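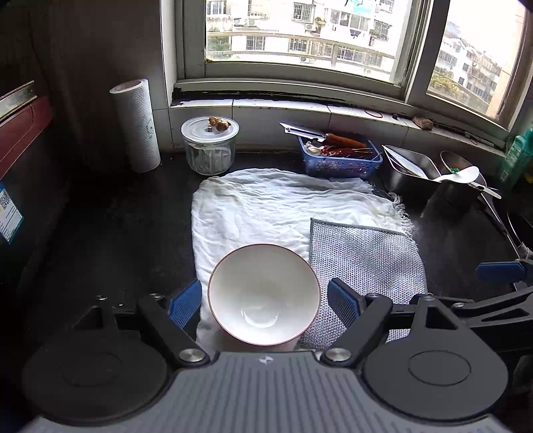

Deta says any chore a five-year-old can do, a machine will be doing by next year. I've been hearing that from one person or another for a long time, and I'd like to settle it before my parents spend money. They are looking at a kitchen helper from a company called Prolcombe. The deposit alone is $700. The sales page promises "everyday dishes and light wiping." Has anyone here seen one of these things wash up in a real kitchen, with a cluttered counter and rags lying around? Not a demo. I mean start to finish, with no one stepping in.

Posted by Chowdary_K, June 28, 2025

Vignesh Bhat
Short version: keep the money.

Longer version. I went to a Prolcombe showing in May. It picked up bowls, I'll give it that. The bowls were all the same size and they stood on a bare steel table. A bowl is a stiff thing with a rim, and two fingers can get hold of a rim. What I wanted to see was the cloth. A wet dishrag never has the same shape twice, and a scrubbing cloth has to be pressed, turned over, rinsed and wrung out. I asked for that and was told it was "on the roadmap."

The counter at home looks more like this:

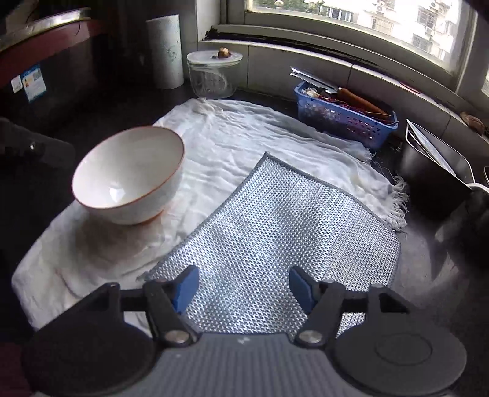
White bowl on a rumpled cloth, mesh scrubbing cloth next to it.

A person clears that without thinking. For a machine it's a hard bowl on top of a soft cloth that moves when you touch the bowl, with a second cloth lying partly on the first. Ask the company how it handles that, and ask to watch it 25 times in a row -- once tells you very little. Ask who is on the other end, too. At the showing there was a man in the corner with a tablet, and I never got a straight answer about what he was doing.

If they'll agree in writing to refund the deposit after a trial in your parents' own kitchen, I'd think again.

horer_fan
had the Horer one on loan for 19 days. it can wipe a flat table ok. slow. dropped a cup. my brother-in-law loves his but he also loves his bread machine so

Marlo T.
I'm a bit less gloomy than the others. Where I work we have an arm that loads parts into a washer, and it's good at it. But the parts come in the same rack, facing the same way, all shift long. We spent weeks making things easy for the arm, and I can't see your parents laying out their bowls like that. A plain dishwasher already handles most of the plates. The rags and the counter are what's left, and I haven't seen a machine I'd trust with those yet.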